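Two small arms on one bench - do we need a full cage?

Posted by Ewurabena Arthur in Workshop and Automation

We're setting up a pair of bench arms at Leddale for a sorting job, light blocks into a plastic bin. The arms share the same work area and can reach each other. Our safety officer wants a locked cage before anyone switches them on. The supplier, Lombardi, says low walls are fine at this size. What is normal practice? I'd like something written down before June.

Adwoa Quansah

Start with a risk assessment for the whole job, including the grippers and whatever they pick up. An arm that is harmless on its own can still pinch a finger against the side of a bin. The supplier's opinion is useful but it doesn't replace your own assessment.

For two arms I'd write down who may be inside the reach while power is on, which arm has right of way over the bin, and what speed is allowed during set-up. We run at 20 per cent until a program has gone through 15 clean cycles. Both arms should stop on the one button.
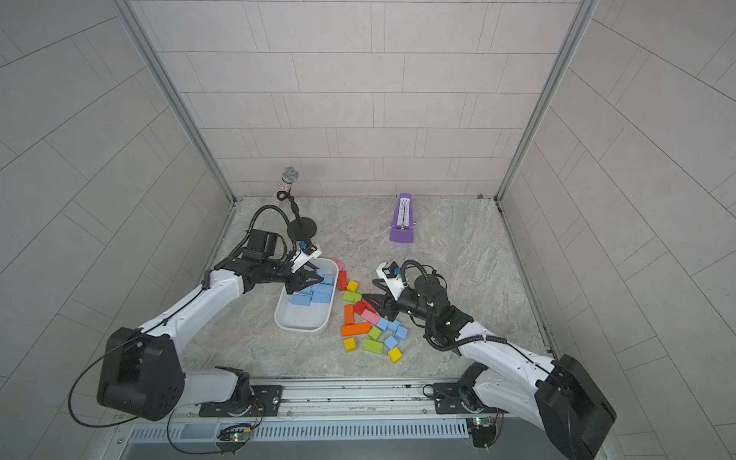 Nustow asks whether the one-button rule still applies if the arms have separate controllers. Yes, it does. Wire the stop so it cuts both, and test it at the start of each shift. Keep cables clear of the joints through the full range of movement, and check the base bolts after the first 40 hours.

Anything that isn't part of the job should have a marked spot or come off the work surface. Put that in the rules as well, or it gets forgotten.

Brirora

Just get the cage. Ours was almost 200 dollars in second-hand panels and the arguments stopped.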